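Givari Community Help
Bench practice > Hand-held grippers

How strict should house rules be for hand-held gripper demos?

torque_of_the_town
Posted 8 April 2022

I have been handed the job of writing the house rules for our demo bench, apparently as punishment for complaining that we didn't have any. We record people doing small desk jobs with a pair of hand-held grippers, one in each hand, and the recordings go off to train an arm that lives in another building and has never thanked us.

What we have now is a sheet titled "Guidelines (draft)" that has been a draft since December. It says "be sensible" twice. Our operators have interpreted this broadly. One clears everything off the bench between takes, one leaves the last job's bits lying about, and one behaves as though the gripper leads were a skipping rope.

Head office in Birnach wants a proper document. They sent theirs for inspiration, and it covers a full-size industrial cell with fences, interlocks and a light curtain. Most of it has no bearing on a person sitting at a table holding two grippers and a keyboard. I don't want to copy it out and swap the nouns, but I also don't want someone reading mine in a year's time and asking why there's nothing in it about electricity.

So: what belongs on the sheet? Is there a standard I can point at, or is it all house rules? And what do you do about objects that have their own leads? We're about to start a run of 1000 takes with keyboards and mice and I can already picture the knots.

Edited to add: yes, we did a risk assessment. It's the one part that isn't a draft.

benchpress_only

Just use the arm rules. If it's good enough for the arm it's good enough for people. We laminated ours and stopped getting questions.

left_hand_thread

I'd go easy on the laminating. Rules written for a powered arm assume something that can move by itself and hit you, so they spend their pages keeping people out. With hand-held grippers the person is the thing that moves. If you pin up arm rules, your operators will correctly work out that most of them don't apply, then stop reading, and the two that do apply will go down with the ship.

On standards: the robot safety ones are mostly about the robot, so have your safety person say in writing which ones they think cover your bench and which don't. Ordinary workplace rules still count. Electrical tagging, trip hazards, repetitive work and decent chairs will take up more of your time than anything with "robot" in the title. I'm not going to quote clause numbers at you off the top of my head, and I'd be wary of anyone on here who does.

For the rest, we run an Inura kit at the Mottram site and our sheet has 5 rules. It had more. The others were really opinions.

Rule one, leads. Gripper leads run back towards the operator, down the outside, and never across the work. We allow 1000 mm of free lead past the last clip. Any less and people start steering with their elbows.

Rule two, one job on the bench. Whatever the take is about goes in the working area and everything else goes in the tub. This is half safety and half data. If last week's stapler turns up in every take, the arm will grow attached to it.

Rule three, anything with a plug stays unplugged unless the job needs power, and the plug sits on top of the bench where the operator can see it. You wouldn't believe how long we argued over that second half. A plug hanging off the back might be in a socket or might not, and a live keyboard on a recording machine will type whatever the grippers lean on. Ours renamed a folder. We still have it.

Rule four, sleeves. Long or short, I don't mind, but nothing dangling past the wrist, and no bracelets or lanyards near the jaws.

Rule five, stop when your hands say so. We swap operators on a timer, and anyone can call it early without filling in a form. Squeezing a gripper all morning is harder on the thumbs than it looks, and takes done with sore hands get jerky well before anybody admits to it.

Put a name and a review date at the bottom, then take the word "draft" off. It does wonders for the tone.

For your keyboards, lay the board flat and square to the operator, coil the cord loosely on the far side, and start with both grippers parked on the keys. That gives every take the same opening and gives the checker something to check. I've put one of our typing set-ups at the bottom, with the cord and its USB plug lying above the keys and the gripper leads coming back down towards the sleeves.

torque_of_the_town

Very useful, thank you. Pinching rule three whole, folder included. I showed rule two to the skipping rope chap and he asked whether he counted as "everything else". It's under review.

Attachment from left_hand_thread: keyboard start position, grippers parked
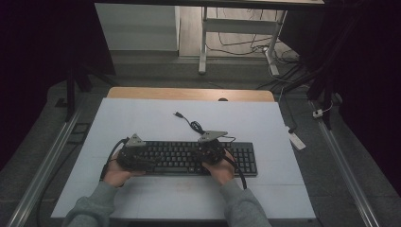 Related threads

Who signs off the bench sheet when the safety person is on leave?
Labelling gripper leads left and right: tape or tags?
Operator swap timers that don't sound like a fire alarm
Do rejected takes need keeping, and for how long?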